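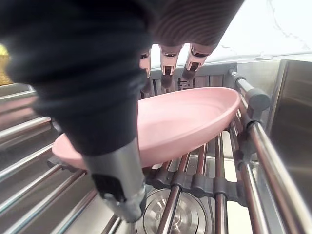 Marg in Ballarat reckons a roll-up rack is the best thing you can buy for a small kitchen, and after a fortnight with mine I'm nearly there with her! But I have a few things to sort out before I love it completely, so I'm hoping the dish-drying brains trust can help.

Roll-up rack over the sink: how do you look after it, and what do you do about shallow dishes?
Posted by Hsiu-ying Au, 2023-12-28
Viewed 3,294 times

Our kitchen has one sink and a strip of bench you could cover with a tea towel. For years we had a big plastic drainer that took up the lot and grew slime in its tray. Over Christmas I finally swapped it for a stainless steel roll-up rack, the kind with the rods that sits right across the sink, and oh, the bench space! I rolled out pastry yesterday without moving a single cup.

Three niggles though. I have a pink oval dish, shallow with a raised rim, that I use for absolutely everything (olives, lemons, a trifle that got out of hand). Flat on the rods it never seems to dry. Right way up it holds a puddle, upside down it gets steamy underneath. Is there a knack?

Second, we're on bore water and I can already see chalky marks on the rods. What's safe to use on them?

Third, the whole thing skates about when I put anything heavy down. The sink is an old Hollar and the edges are rounded, if that matters.

Any ideas very welcome. I'm keen as mustard to make this work because the old drainer has already gone to the op shop.

Pennyroyal_Jan
Accepted, 223 people found this helpful

Oh, you'll never go back! I've had mine for six years and it has moved house with me twice.

For the shallow dish: shake it hard over the sink first, then turn it upside down and prop one long side up so air can get under. I use a wooden spoon laid across the rods, and a chopstick works for smaller things. You want a gap you could slide a couple of fingers into. If you've rinsed it in good hot water it'll be dry by the time you've wiped the stove down. In winter I give the inside a quick once-over with a tea towel and don't feel the slightest bit guilty.

For the chalky marks, plain white vinegar. I mix 300 mL of vinegar with 500 mL of warm water in the washing-up tub, roll the rack up loosely, and give it ten minutes on one end and then ten on the other. Scrub between the rods with an old toothbrush, rinse it really well and dry it. Every second Sunday was my habit but with bore water you might like to do it weekly. Please don't mix the vinegar with bleach, and keep steel wool well away from it, it leaves scratches and sometimes little rust specks of its own.

If there's silicone or rubber along the ends of yours, lift it off if it comes off, or run the toothbrush down the edge. That's where mine gets grubby, and I didn't spot it for the whole first year!

As for skating, have a look underneath. If the end strips are greasy they'll slide on anything. A wash with detergent fixed mine straight away. If that doesn't do it, cut two thin strips of non-slip drawer liner and lay them along the sink edge. I got a roll of the Dinix one in grey and you can't even see it.

One more thing I love it for: cooling biscuits when both the wire trays are full. Make sure it's clean and dry, put it on the bench on a folded tea towel, and away you go.

tomwhoscooks

Just stand the dish on its side against the tap. Works for me. Might depend on your tap.

Bev K.

Agree with Jan on nearly all of it, lovely answer. I'd only add that you should check how far the rack overlaps the sink on each side. Rounded edges do matter! My sister has a wide Soton sink with a curved lip and her rack only sat on a sliver of it, so every saucepan was an adventure. She bought the next length up and it's been rock steady. I like a good 3 cm on the bench at either end.

Also, put heavy things over the ends and light things in the middle. Cast iron doesn't go on mine at all, it gets dried on the stovetop.

And would you tell us where the dish is from? I have a soft spot for oval dishes and a cupboard that can fit precisely one more.

Comment from Hsiu-ying Au

Thank you all so much! The wooden spoon trick is brilliant, I've done it with the dish and both pie plates already. The end strips were filthy with oil, Jan, you were spot on. Liner is on the shopping list.

Bev, the dish came from a little homewares shop called Kılıçarslan, bottom shelf, last one left. They do get new stock in, so ring and ask for the oval.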